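Skeltine Revises Care and Load Guidance for Oiled Wood Worktops

PRADDALE, June 2024 – Skeltine, a maker of finishing oils and fittings for household and light commercial worktops, has issued a revised edition of its care and load guidance for solid wood surfaces. The new edition replaces all earlier printed sheets and applies to every Skeltine oil now on sale, including the Sirnik line of hardening oils. Dealers may use up the old sheets until the end of August.

The main change concerns drying time between coats. Earlier sheets gave a single figure for all woods. The revised guidance separates open-grained from close-grained species and gives a drying time of 20 hours for the first and 9 hours for the second, measured at normal room temperature with the windows closed. Where a surface has been sanded to bare wood, 2 coats are specified in place of one. A surface may be wiped with a damp cloth after the last coat has dried, but standing water should be kept off it for a further week.

The guidance on humidity has also been rewritten. Solid wood worktops move across the grain as the air in a room changes, and most of the complaints passed on to Skeltine by dealers come from tops that were screwed down tightly along both long sides. The new edition calls for slotted holes on all fixings except those along one edge, with washers wide enough to cover the slot. It gives 42 percent relative humidity as the reference point for fitting. Tops stored in an unheated building should be brought indoors and left flat, with air on both faces, before any holes are drilled.

"The old sheet was written for one product, and we kept adding lines to it," said Zoila Cabrera, technical manager at Skeltine. "Fitters were reading the drying time for beech and using it on oak. The two are now on separate pages, and the fixing diagram comes before the oiling section, because that is the order in which the work is done."

A section on everyday loads has been added. Small raised shelves, plate stacks and plant pots are treated together as standing loads. Footed items should rest on felt or cork pads, and pots should have a saucer with a raised rim. Items that stay in one place should be lifted and the wood beneath them checked once a month, as oil under a standing load wears and darkens at a different rate from the oil around it. 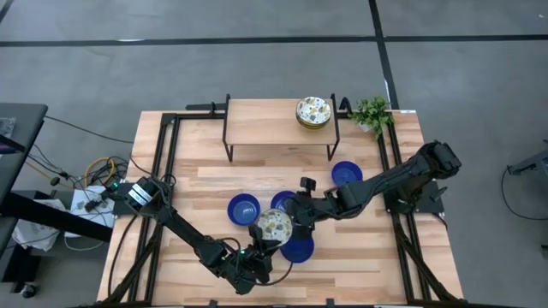

Technical Bulletin, Issue 42, page 9

Sections on stain removal and edge repair are carried over with small corrections. Lemon juice is no longer listed as a treatment for iron stains on oak. Dealers should refer such cases to the oxalic acid method described in the appendix, which now includes notes on gloves, rinsing and disposal. The table of sanding grits has been cut down, and the coarsest grade has been dropped for tops that have already been oiled.

The edge repair section now covers end grain separately. End grain takes up more oil than the face of the board and should be oiled first, left to soak, and oiled again before the face is started. Any oil still wet on the surface at the end of the soak is to be wiped off with a lint-free cloth. Used cloths must be spread flat outdoors or kept under water in a closed metal can until they are thrown out.

Trials for the revised edition were run at the Quispe workshop in Praddale, which also supplied the sample boards. Test results by species are available to dealers on request.

The guidance is free of charge and can be ordered in print through any Skeltine dealer. Product labels will carry the new drying times from August. Oils bought before that date are unchanged in content and may be used with the revised guidance.

Press contact: Zoila Cabrera, Skeltine, Praddale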